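26 Feb 2025
By a staff columnist

The last kettle I bought cost 32 dollars and lasted two winters. When the switch failed I took it to the repair counter on Curnton Road, where the man turned it over and showed me the base. It was sealed. To get at a part the size of a thumbnail he would have had to break the plastic, and then there would have been nothing to close it with. I took it home and put it in the trash.

I think stores should have to print on the shelf tag, next to the price, whether a thing can be opened and fixed, and for how many years the maker will sell parts for it. I don't mean a leaflet in the box or a page on a website. I mean the tag, in type as big as the price.

The usual answer is that shoppers don't care. I doubt it. Shoppers can't care about something they have no way to see. When I bought my washing machine, the two models I was choosing between were a Hemarer at 369 dollars and a Proteck that cost a little more. Both tags gave the spin speed, the drum size and the color. Neither one said that the Hemarer's drum bearing is molded into the tub, so that when the bearing goes you have to replace half the machine. I learned that 8 years later, from the repair bill.
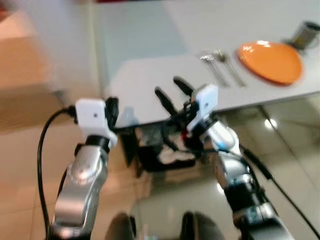
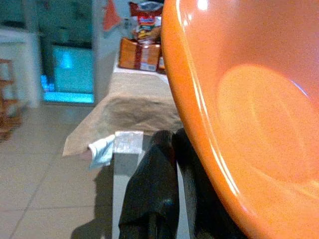
A tag would also be fair to the plain goods that never break down in the first place. Most of what is in my kitchen has no parts at all, and it outlasts everything with a plug. A glossy orange bowl has nothing in it to fail unless you drop it, and if it has a good shine on the rim you can judge most of what you need to know by looking. A toaster is different. The part that decides how long you will own it is inside, and the store expects you to take that part on trust.

Makers say a label would raise prices. It might, a little. Screws cost more than glue, and keeping spare parts in a warehouse costs money too. But we already pay for the other way of doing things. We pay when we buy the second kettle, and we pay again through the town, which hauls the first one off. Last June our transfer station began charging for small appliances, and the line of cars was as long as ever.

I would start with anything that plugs in and sells for under 200 dollars. Expensive goods tend to get repaired anyway. Cheap ones get thrown out, and there are far more of them. Ranasinghe Hardware, where I buy most of my tools, has been writing "parts in stock" by hand on some of its tags — drills and shop vacuums mainly — and I have twice picked the marked one over a cheaper model beside it. It took a felt pen and a few minutes. The big chains could manage the same.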